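Pemine 2-step plant stand – review after 8 weeks

Bought this in March for the hallway. Wanted somewhere for cut flowers that wasn't the radiator shelf. Short version: decent, would buy again, ignore the instructions.

Setup
27 screws, one allen key, a leaflet with the steps in the wrong order. Do the legs last whatever it says. 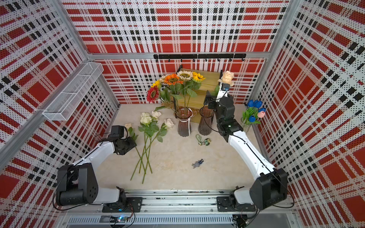
Went together in under an hour, mostly on my own. Chaminda Bhuiyan next door lent me a proper driver for the last few – the key they give you chews the heads. One screw hole was drilled a bit off so I forced it. Fine so far.

Stability
Better then my old Grotholm, which leaned from day one. Full vases on every step, cat walked past, nothing moved. Top step is narrow tho. Anything with a wide base, measure first.

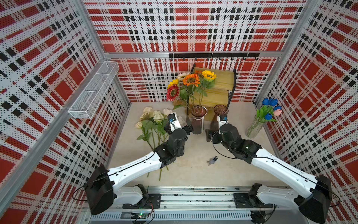 Brown glass vases, plaid behind.

Water marks
The weak spot. Left a ring overnight and it took 3 goes with a damp cloth. I put a coat of Mahmoudi wax on after that and it's been ok. Should come sealed at this price. 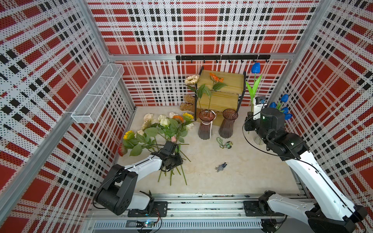
Also smelled of varnish for a good week, kept the door open. Customer service answered in a day when I asked about a spare foot – no charge, turned up in a padded envelope with no note.

Worth it over the Vudavon? Think so. Vudavon is cheaper but the steps are too close togther for tulips.

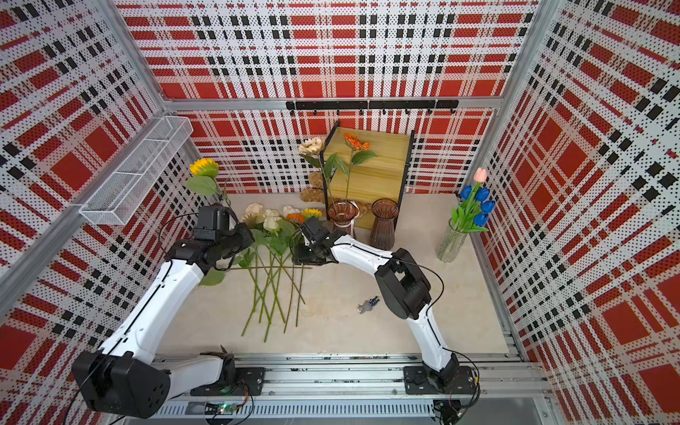
Score
8 out of 10. Loses one for the key, one for the water rings.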